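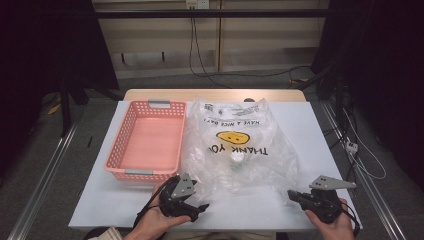 Page last changed: May, 11:23 pm

So I'd been stuck in Nudley for most of the winter, and I mean properly stuck. Nudley's the third map in Savero, the one with the harbour and the fog, and everybody online reckoned you could knock it over in an evening. I was on attempt 539. The game keeps a tally in the corner, which is rude if you ask me.

My sister had given up on me and gone to bed. I had a cup of tea, my favourite socks on and a new plan, which was to stop fighting the ferryman and just talk to him!

"You again," he said.

I'd never seen that line before. (I'd read the whole wiki, twice.) I picked the politest reply going and he asked what I wanted in Zedport, and I said I wanted to see the Boateng lighthouse with the lamp lit.

"Costs 300," he said.

I had 3327 coins, saved up from all those rotten crab fights, so I paid him and climbed aboard. The fog went a sort of grey-green colour, and the music dropped out until I could only hear the oars. He rowed for ages. I didn't dare touch the controller in case I skipped something.

Halfway over he stopped and looked straight out of the telly.

"Your tea's going cold," he said.

I looked at the mug. I looked at him. Then a prompt came up, and it only had one answer on it, so I picked up the mug and drank the lot, and he nodded and started rowing again.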